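About us

Hi, I'm Lorne Kowalchuk, and Wetinside is me, two benches and a van. We set up and look after hand-held grippers, the kind a person carries around by the handle to pick things up while the tool records how they did it.
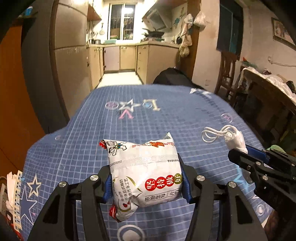

I got into this sideways. I spent years fixing packing machines at a bakery in Korkevthorpe, and one September a fellow from Javel rang to ask if I could do anything with a gripper that wouldn't close square. I had it apart on the kitchen table that night (sorry, family) and found a pivot that had worn just enough to let one finger lean. New bushing, bit of shimming, back in the mail the next morning. He sent me 3 more the week after, and that was pretty much the business plan!

These days most of what we do is pairs, one for the left hand and one for the right. People want the two to feel the same, and out of the box they hardly ever do. One's a touch stiffer, or the pads meet a hair early on one side, and you don't notice until you've been holding a crinkly bag of snacks by its middle for a while and your wrist starts telling you about it.

So what do we do when yours turns up? First thing, I clean it. Household work is hard on these things – flour, cooking grease, lint off the bedding, you name it. Then the plates come off and every pivot gets checked by hand. I go around the bolts with a small torque driver and put a dot of paint on each one, so next time you can tell at a glance if something has crept. Please don't use the strong threadlocker at home. I've drilled out enough of those to have a favourite drill bit.

Pads are the other big one. Rubber goes shiny with use and then it slips, and folks squeeze harder to make up for it, which bends the linkage, and then it's a bigger job. Our Korkevthorpe bench has fitted 860 pads so far and I'd still rather sell you a fresh set early than a linkage late. If you do your own, wipe the seat with alcohol, let it dry properly, press from the centre out and leave it overnight. I know you want to use it right away. Leave it overnight!

After that we calibrate. Fully open, fully closed, a few widths in between using a set of blocks I keep in an old cookie tin, and then a handful of soft and awkward things, like a looped cord or a half-empty packet. Blocks will tell you the numbers are good. Soft stuff tells you how it feels, and I trust that a bit more.

We've got 234 grippers on the books at the moment, each with its own card. The cards are paper. My daughter has offered to put them on the computer and I keep finding reasons to be busy.

Our second bench is in Chan, for drop-offs only. Mornings are best, before ten if you can manage it. Pop both halves of the pair in the box even if only one's acting up, and leave a note in your own words about what it's doing. "Feels gritty on the left" is plenty to go on.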